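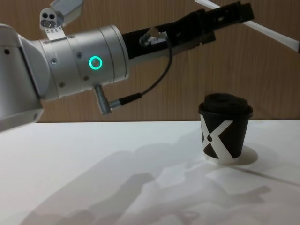
Tiempo de lectura: 5 min

22 de marzo de 2026
Por Vilgot Tangen

Figura 2. Brazo robótico plateado con anillo luminoso verde en la articulación, sobre una mesa blanca.

4. La espera en el muelle y su contabilidad

4.1. Definición operativa

En la literatura sobre transporte de mercancías por carretera, el tiempo de espera suele definirse como el intervalo entre la llegada del vehículo a las instalaciones del cargador y el comienzo de la carga o la descarga. La definición es impecable y plantea un único problema, el de saber cuándo ha llegado el vehículo. Para el conductor, la llegada se produce al detener el camión delante de la barrera. Para el almacén, cuando alguien teclea la matrícula en recepción. Para el departamento de facturación del cargador, en los casos que hemos podido reconstruir, la llegada ocurre poco antes de que termine la descarga.

Adoptamos el primer criterio y tomamos como hora de llegada la última parada del vehículo, según el tacógrafo, antes de cruzar el acceso. Somos conscientes de que esto atribuye al muelle minutos que pertenecen a un café. En las entrevistas, los conductores admitieron el café sin que se les preguntara y lo situaron siempre después de haber avisado en la garita.

4.2. Datos

La muestra procede de los partes de viaje de Trasta, una empresa de plataformas y lonas que retribuye a sus conductores con un porcentaje del flete. Se revisaron 2494 viajes con origen o destino en los centros de Ikthorpe y Taslow. De ellos, 1118 incluyen una anotación de espera lo bastante completa para ser utilizada, con hora de inicio, hora de fin y alguna firma. El resto contiene la hora de inicio, o la de fin, o un comentario sobre el jefe de turno que no ha sido posible codificar.

La pérdida de registros no es aleatoria. Un conductor que espera poco no se molesta en rellenar la casilla, y uno que espera mucho la rellena con todo detalle, a veces en los márgenes. Cabe suponer, por tanto, que las anotaciones utilizables exageran la espera media. También cabe suponer lo contrario en los viajes nocturnos, donde la persona que debía firmar el parte había terminado su turno y el conductor optó por marcharse sin discutir con una puerta cerrada. No disponemos de medios para decidir cuál de los dos sesgos pesa más, y en lo que sigue evitamos las medias siempre que es posible.

4.3. Quién paga la hora

El contrato tipo de la muestra prevé una franquicia de dos horas, transcurridas las cuales el cargador debe abonar una compensación. La cláusula existe en todos los contratos consultados y tiene una redacción muy clara. Su aplicación exige que el parte lleve la firma del responsable del muelle, es decir, de la persona cuya tardanza se pretende documentar. En Ikthorpe esta firma se obtiene en una ventanilla que abre por las mañanas. En Taslow se obtiene en cualquier momento, aunque la hora que consta junto a ella la escribe el propio responsable, con letra pequeña y notable optimismo.

Bajo un régimen de retribución por porcentaje, la hora de espera carece de precio para casi todos los implicados. El cargador no la abona si no está firmada. El transportista no la reclama cuando teme perder la ruta. El conductor la aporta íntegra, pues su ingreso depende del flete y el flete es el mismo tanto si el remolque se vacía enseguida como si se vacía al anochecer. Desde el punto de vista contable se trata de un recurso gratuito y se consume como tal.

Podría objetarse que el porcentaje ya incorpora una prima por esta incertidumbre. Así lo sostuvo la dirección de Trasta en la primera entrevista. En la segunda, al pedírsele que indicara en qué parte de la tarifa se encontraba la prima, remitió a los autores al departamento comercial, que remitió a la dirección. El recorrido completo llevó desde noviembre hasta la entrega de este texto.

4.4. El sistema de citas

Ambos centros utilizan una plataforma de reserva de franjas gestionada por el operador Ó Néill. El transportista elige una hora, recibe un código y el conductor lo presenta a su llegada. Presentarse fuera de la franja supone perderla y pasar al final de la cola. Presentarse dentro de la franja supone incorporarse a la cola por el lugar que corresponda, que los entrevistados describieron también, con cierta frecuencia, como el final.

La asimetría merece atención. El retraso del vehículo queda registrado de forma automática y se traduce en una penalización para el transportista. El retraso del muelle no genera registro alguno, puesto que la plataforma da la cita por cumplida en el momento en que el código se valida en la garita. De ahí que el informe de servicio de Taslow presente un cumplimiento del 100 % en todo el periodo estudiado, incluida la tarde en que las puertas permanecieron cerradas por un simulacro de incendio. Hemos conservado esa tarde en la muestra. Los conductores la recuerdan con simpatía, al haber sido la única ocasión en que alguien salió a explicarles el motivo de la espera.

4.5. Efectos sobre la jornada

La espera consume tiempo de disponibilidad sin producir kilómetros. Cuando se prolonga, el conductor sale del muelle con el margen de conducción intacto y la jornada casi agotada, combinación que la normativa contempla y el calendario de entregas ignora. Las respuestas habituales son dos: pernoctar en el primer aparcamiento con sitio libre o renunciar a la carga de retorno. La primera traslada el problema al día siguiente y la segunda lo traslada a la nómina.

Varios entrevistados mencionaron una tercera respuesta y pidieron que no constara. No consta.

Conviene señalar que el efecto se reparte de manera desigual en la plantilla. Los conductores veteranos conocen los turnos de Ikthorpe y negocian con el jefe de tráfico para evitar los peores. Los recién incorporados reciben lo que queda, con el argumento de que así aprenden la ruta. La relación entre este reparto y la rotación de personal se examina en la sección 5, con los datos de antigüedad que Trasta facilitó en papel y sin ordenar.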